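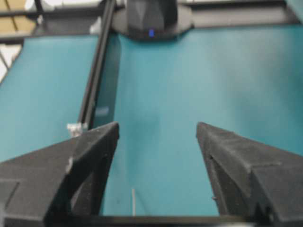
Assembly & Test Newsletter | Trilesley, Turnthorpe site

News > Our People > Interviews

12/23/24
By Geeta Nishad

Conall Daly has fitted cable at Turnthorpe for 26 years and has been introduced to the future, by his own reckoning, five times. The latest version has two arms and its own bench.

"The first one was a label printer," he says. "We were told that would change everything as well. It did jam a lot."

The arms have the cable work now, or a share of it, and Conall has a stool beside them and a new job title he declines to say out loud. His hands are better for it. Threading thin cable all day used to leave him unable to open a jar by December. What he misses is the talk – four people round a bench will get through a whole divorce in a morning, and the arms have no opinions on anybody's sister-in-law.

He has also found himself writing things down. "I never knew how I held a cable. Then a lad asks me which way I lean it, and I had to go home and think." 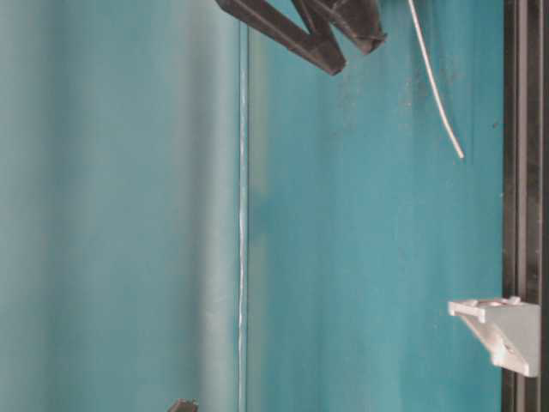
Mairéad Ó Briain takes a harder line, and told me that leaning a cable the right way used to be called a skill and paid like one, and that she would like to see that in the new grading before she admires anything. The grading talks resume after the break.

Conall agrees with her, mostly. He has 20 months to go until his pension and plans to spend them being asked questions. "I've been quiet since I started here," he says. "Now they want me to explain myself. They'll be sorry." 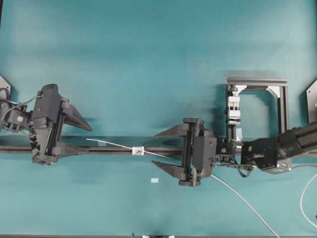
The two-arm cable bench at Turnthorpe.

He would still like a better stool.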